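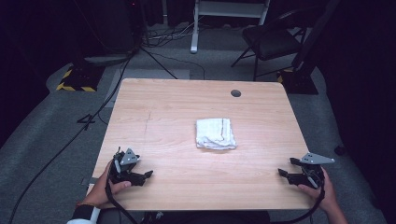
Cloth folded, grippers open at the corners of the table.

Home | Tips | Workshop | Club Pages | Contact

Cloth folding with hand-held grippers: tips from the Mirkatwood robotics club

Use a plain white cloth for your first sessions. Patterns hide the layers.

Smooth the cloth flat before each fold. Wrinkles bunch up on the near side, and a second fold makes them worse.

Pick up one layer at a time. Open the jaws wide, touch the table, slide in and then close.

Let the cables hang on the outside of your wrists. Felista Kombo tapes hers to her sleeve, but tape pulls when you reach for the far edge.

Work sitting down, with the table edge close to your lap. Move both hands at the same speed or the cloth twists.

Rest the grippers near the corners after the last fold and hold still for a moment. It makes the end of each recording easier to find.

Our students logged 242 folds in May. Wash the cloth every 33 folds and skip the fabric softener, it makes cotton slippery.

Questions go to Chaiwat Petchrat at the club bench.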